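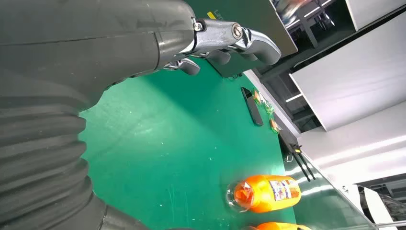 Mesa de prácticas con dos botellas de zumo y varios sobres pequeños junto al borde.

Cómo preparar una tarea de manipulación de botellas con el kit bimanual Wisalell

Esta guía explica cómo montar y grabar una tarea sencilla, coger botellas tumbadas y pasarlas de una mano a otra, con el kit Wisalell que distribuye Baken. El kit incluye los dos brazos, las manos de dedos articulados, una cámara para cada muñeca, una cámara de cabeza y el programa de grabación. El ordenador portátil y los objetos los pone el cliente.

Se supone que los brazos ya están fijados al soporte y que la calibración inicial está hecha. Si no es así, siga primero el manual de instalación, capítulos 2 y 3.

Qué necesita

Una mesa con superficie de un solo color.
Entre dos y cuatro botellas de plástico iguales, con tapón.
Algunos objetos pequeños para variar la tarea: sobres, unas pinzas.
Un portátil con el programa de grabación instalado.
Film transparente, si va a trabajar con botellas llenas.

Paso 1. Colocar los objetos

Tumbe las botellas de lado, con los cuellos en la misma dirección. Deje entre una y otra espacio suficiente para que pasen los dedos. Los objetos pequeños van al fondo, cerca del borde, donde no estorben al antebrazo cuando baje.

Para las primeras grabaciones recomendamos no cambiar la orientación de las botellas. El modelo de base que trae Wisalell admite cuellos hacia la izquierda o hacia la derecha, pero aprende peor si se mezclan las dos posiciones en la misma serie. Haga una serie completa de cada una.

Paso 2. Revisar las manos y las muñecas 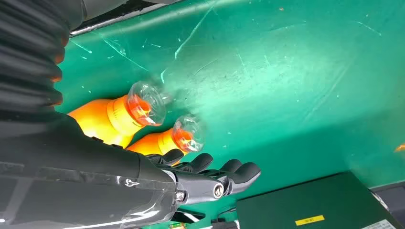

Tiempo de lectura: 4 minutos

Antes de mover nada, compruebe las dos manos. Abra y cierre los dedos desde el menú Prueba y observe si alguno se queda atrás. Un dedo que llega tarde suele indicar un conector flojo en la muñeca. Apague el brazo antes de apretarlo.

Si protege el antebrazo con film transparente, alíselo bien hacia la muñeca y termínelo antes de la articulación. El film suelto se engancha en los dedos. También produce brillos en la cámara de muñeca; si son muy fuertes, baje la exposición un punto en la pestaña Cámaras.

Los arañazos de la mesa no afectan a la grabación. Los reflejos del techo sí pueden hacerlo, sobre todo con tapones transparentes. En nuestras pruebas la detección del tapón mejoró al apagar la fila de luces más cercana a los brazos.

Paso 3. Ajustar el agarre

En la pestaña Agarre aparecen tres valores. Para botellas de zumo de plástico use estos como punto de partida:

Fuerza de cierre: 26
Velocidad de aproximación: 64
Espera antes de levantar: 300 milisegundos

Con más fuerza la botella se deforma y el tapón puede saltar. Con menos, resbala al ponerla en vertical. Sunil Ekanayake, del servicio técnico de Baken, aconseja cambiar un solo valor cada vez y repetir cinco agarres antes de tocar el siguiente.

El kit admite también la pinza metálica Kesgate, que se vende aparte. Tiene su propio perfil de agarre y los valores anteriores no sirven para ella.

Paso 4. Grabar el traspaso
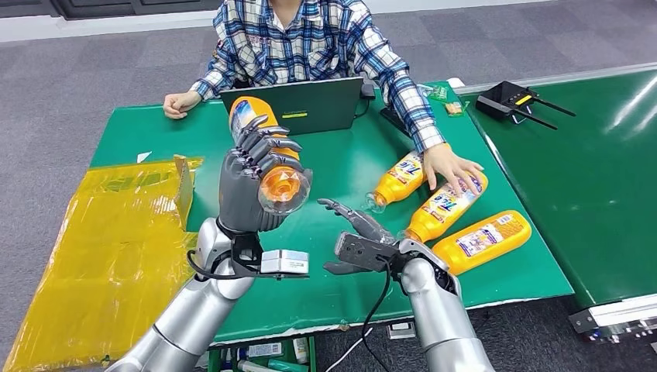
Rosario, 12 de febrero de 2025

Una persona puede quedarse al otro lado de la mesa para recolocar las botellas entre una toma y otra. El portátil se pone delante de esa persona, con la tapa hacia los brazos, de modo que pueda iniciar y detener la grabación sin levantarse. Mantenga el botón de parada al alcance de la mano.

La secuencia es la siguiente:

1. La mano izquierda coge una botella y la levanta hasta dejarla casi vertical.
2. La mano derecha se acerca abierta, con la palma hacia la botella.
3. La mano derecha cierra los dedos por debajo del cuello.
4. La izquierda se abre y se retira.
5. La derecha deja la botella en la zona de entrega.

Pulse Marcar al terminar cada punto. Las marcas se pueden corregir después, pero lleva bastante tiempo. Si la botella cae, no borre la toma: guárdela como fallida, porque el programa usa esos ejemplos en el ajuste.

Vigile los cables de las muñecas. Deben colgar por fuera del brazo y bajar libres más allá del borde de la mesa. Si un cable queda entre el antebrazo y el tablero, el brazo se detiene con el error 293 y hay que llevarlo a la posición de reposo para continuar.

Paso 5. Revisar y exportar

Abra la serie en el visor y reproduzca las tres cámaras a la vez. Descarte las tomas en las que el antebrazo tape las botellas durante toda la aproximación en la cámara de muñeca y tampoco se vean bien desde la cabeza. El resto se exporta desde Archivo, Exportar serie. El formato Kravchuk es el que aceptan las versiones actuales; el antiguo dejará de funcionar con la actualización de abril.

Problemas frecuentes

La mano se cierra antes de tiempo: reduzca la velocidad de aproximación.
La botella gira al levantarla: acerque el punto de agarre al centro del cuerpo.
Se pierde la imagen de una muñeca: revise el cable y reinicie solo esa cámara.

Texto: Gisela Rivadeneira. Revisión técnica: Tharushi Cassim.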